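To: Cenar Fund, Built Environment Program
From: Farzana Zaidi, Program Manager, Mengal Housing and Trades Trust
Date: 2020-02-19
Re: Second progress report, Valik Street stair and roof edge works

## 1. Status of the grant

The Trust is pleased to submit its second progress report under the current award. Work on the Valik Street terrace remains within the approved budget, and the completion target agreed with the Fund in December is unchanged. One work item, the rear scaffold, is behind the program and is dealt with in section 3.

The award supports the replacement of unsafe external stairs and the repair of roof edges on occupied homes, together with the training of apprentices employed on the works. All homes have remained occupied. Residents on the upper floors have had use of a temporary stair at the north end since the start of demolition, and the Trust has kept that stair lit overnight at its own cost.

## 2. Work completed in the period

The first stair has been taken down and rebuilt in full. The second has been taken down to the half landing, where the contractor found that the original bearing on the rear wall was shallower than the record drawings show. The structural engineer has issued a revised detail with a deeper padstone. The revised detail has been priced and falls within the contingency.

Roof edge repairs are complete on the street side. Gutter brackets were renewed throughout, and the fascia was replaced wherever decay had reached the fixing line. The lead flashing at the party walls was in better condition than the survey suggested and has been retained, with new clips.

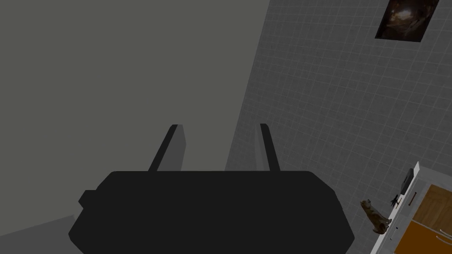 Handrails for the rebuilt stair were delivered in the period and fixed on both sides. The joiner proposed a slimmer section than the one specified, and the Trust declined it after older residents tried a sample at the site office. A rail has to be gripped by a hand that closes on it from both sides, much as two facing fingers with a gap between them would, and the clearance to the wall matters as much as the rail itself. The brackets were therefore lengthened. The revised brackets will be used on the second stair as well, and the joiner has confirmed that the lead time is not affected.

## 3. Scaffold and access

The rear scaffold was to have been handed over before the winter break. Handover took place 20 days late. The delay arose from the condition of the yard surface, where the sole boards could not be laid level until a collapsed drain run had been dug out and backfilled. The drain was not shown on any plan held by the Trust or by the previous owner.

The contractor has resequenced the rear elevation so that masonry repairs begin at the south end while the remaining lifts are being tied. On present progress, the Trust expects the lost time to be recovered before the roof edge work moves to the rear. The Fund will be told promptly if that changes.

Scaffold inspections have been carried out weekly and after each period of high wind. The tag at the foot of each ladder is signed by the inspecting scaffolder, and copies are held in the site office. On one occasion a loading bay gate was found tied open. The bay was closed, the crew was briefed again before work resumed, and a self-closing gate has since been fitted.

## 4. Site safety

No reportable injuries occurred in the period. Two minor injuries were entered in the site book, both of them cuts to the hand during the removal of old flashing. Cut-resistant gloves are now required for that task and are issued with the tools.

Five near misses were recorded, compared with none in the first period. The Trust does not regard this as a decline in standards. The reporting card was simplified at the start of the period, and crew members may now hand in a card without giving a name. Most of the cards concern material left on the temporary stair or on the scaffold boards at the end of a shift. 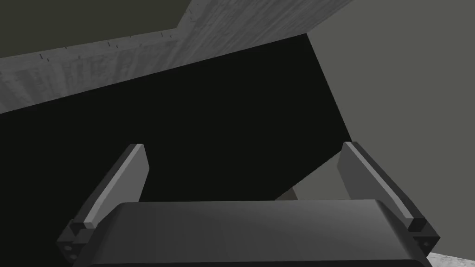

*Figure 2. Gripper with its two fingers raised, computer rendering.*

The contractor's traffic plan has been revised following comments from residents. Deliveries are now held until after the start of the school day, and a banksman meets each vehicle at the corner. The skip has been moved away from the bin store. Hoarding at the front has been extended to take in the full width of the pavement crossing, with a signed route for pedestrians.

Dust from the cutting of stone treads was the most frequent cause of complaint. Cutting is now carried out wet, inside the yard enclosure, and no further complaints had been received when this report was prepared.

## 5. Apprentices and training

Apprentices on the award continue to divide their time between the site and the Movo training workshop. The modules completed in the period covered ladder and tower use, manual handling, and the setting out of stair strings. Setting out proved the hardest of these, and the workshop has added a further session using full-size templates taken from the first stair.

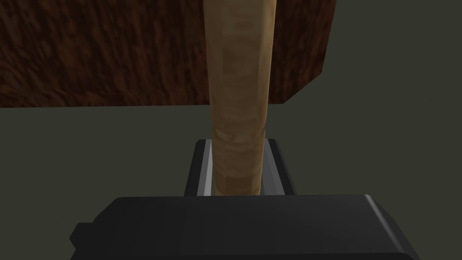 Each apprentice is required to log 200 hours of supervised site work before the award closes. The late scaffold handover reduced the hours available to those attached to the masonry crew, and they were placed with the joiner for part of the period so that their logs did not fall behind. The supervising tradesmen have reported well of this arrangement. The Trust proposes to continue it on a rotating basis, subject to the Fund's agreement.

## 6. Expenditure and next period

Spending to date is in line with the approved profile. The contingency has been drawn on for the revised padstone detail and for the drain repair. The balance remaining is considered sufficient for the rear elevation — the engineer has advised that further shallow bearings are possible but unlikely. A full statement of expenditure is attached as Schedule A.

In the next period the Trust expects to complete the second stair, to finish masonry repairs at the south end, and to begin the rear roof edge. The temporary stair will stay in place until the second stair has been signed off by the engineer.

The Fund's agreement is requested on two matters: the rotation of apprentices described in section 5, and the use of the longer handrail brackets on all remaining stairs. A reply before the next site meeting would allow the bracket order to be placed with the joiner's current batch.

Farzana Zaidi
Program Manager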